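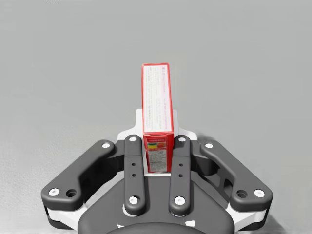 **Does anyone still read the side of the packet?**

**marmalade_hill** wrote:

My daughter has started picking things off the shelf by the coloured labels alone, greens in the trolley and reds back on the shelf, and I found myself standing in Botton Stores last week feeling thoroughly told off over a packet of biscuits! I've always gone by the ingredients list (if I can find my glasses, that is, as the print gets smaller every September or so it seems to me). Which do you lot go by?

**oldkettle** wrote:

Colours every time, my love. I've got 11 grandchildren through the door at one point or another and I haven't the patience for columns of tiny writing. Green, amber, red, done, and home in time for a cup of tea.

**tworedhens** wrote:

> Colours every time

I'm going to disagree, very gently. The colours put a good lump of cheese in the same boat as a bag of sweets, and I don't think that's fair on the cheese. I was told to keep an eye on my salt, so I read the grams and write them on the back of an envelope. My limit for lunch is 220 calories less than it used to be, and I do miss my pudding.

**marmalade_hill** wrote:

Oh, the envelope is a lovely idea, I might pinch that. Do you go by the portion or the per 100g? The portions always look so mean to me, I don't know who eats a quarter of a pie.

**tworedhens** wrote:

Per 100g, always, and then I weigh it. You can't compare two packets otherwise.

**oldkettle** wrote:

Weighing your cereal at seven in the morning, though! I couldn't live like that, hens, I'm sorry. I'd sooner have a smaller bowl.

**pondlife1697** wrote:

Smaller bowl here too, and a magnifying glass on a string by the larder for when my sister visits, as she can't have nuts. For allergies you do have to read the lot, colours or no colours, and read it again when they change the recipe.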